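Two-finger gripper for pick-and-sort: Lerkine or Cinus?

Forum: Arms, Grippers and End Effectors

hvanags
Posted September 7, 2020
We have budget for one parallel gripper and two quotes on the desk. The Cinus costs more and has proper force feedback. The Lerkine has a plastic tub of spare fingertips and a manual translated by someone in a hurry. The job is toy groceries off a table and into a drawer, all day, with a camera looking down. Has anyone run both?
Heino Vanags

brindum_bench
Ran both in June. 518 picks each, same arm, same toys. The Lerkine dropped 27, the Cinus dropped 6. Buy the Cinus and go home early.

softpaws
518 picks of what, though? If it was all bananas I could get those numbers with barbecue tongs.

brindum_bench
Mixed basket. Most of the Lerkine drops were the round things. It shuts like a lift door that has seen you coming.

jraudsepp
I'd argue with that. The Lerkine ships with its closing speed at 100 per cent, presumably so it looks lively at trade fairs. Turn it down to 60 and it behaves. Did you?

brindum_bench
I did not. I assumed the factory setting was chosen by somebody who had met an object.

softpaws
So we have compared one gripper with one unread manual. Lovely.

jraudsepp
Page two, to be fair to him, is mostly about the carrying case.

hvanags
This is more useful than either sales rep. Jurgita, what fingertips are you on? The flat ones in the tub look hopeless for anything round.

jraudsepp
Notched, and I won't go back. Flat tips on a small toy fruit give you two tiny contact patches and a lot of hope. My other advice is to leave clear table between the items while you're tuning. You want to find out whether the gripper can pick up a pepper before you find out whether it can pick up a pepper leaning on a bun.

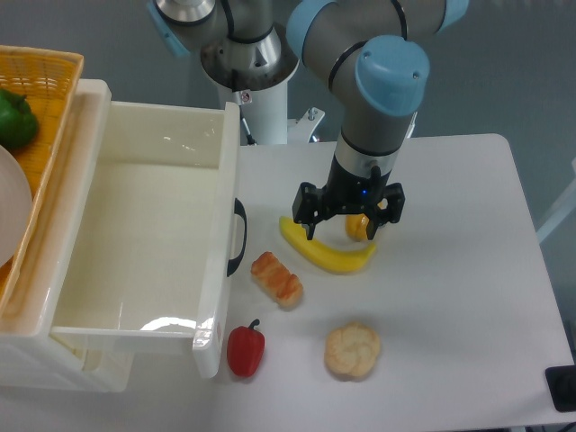 Then look hard at your approach height. I come straight down and stop with the fingers either side of the thing before closing, and if the wrist camera offset is out by even a few millimetres you'll land a finger on top and blame the hardware. I blamed the hardware for a week. Urbonaitė's calibration script sorted it in an afternoon, which was annoying.

softpaws
Seconded on the offset. Still say a suction cup would do the lot.

jraudsepp
On a bread roll with ridges? Send video.

softpaws
I said what I said.

brindum_bench
Fine, I'll rerun the Lerkine at 60 with notched tips. If it beats the Cinus I'm deleting my account.

hvanags
I'll hold the order until you've posted numbers. Purchasing thinks I'm being thorough.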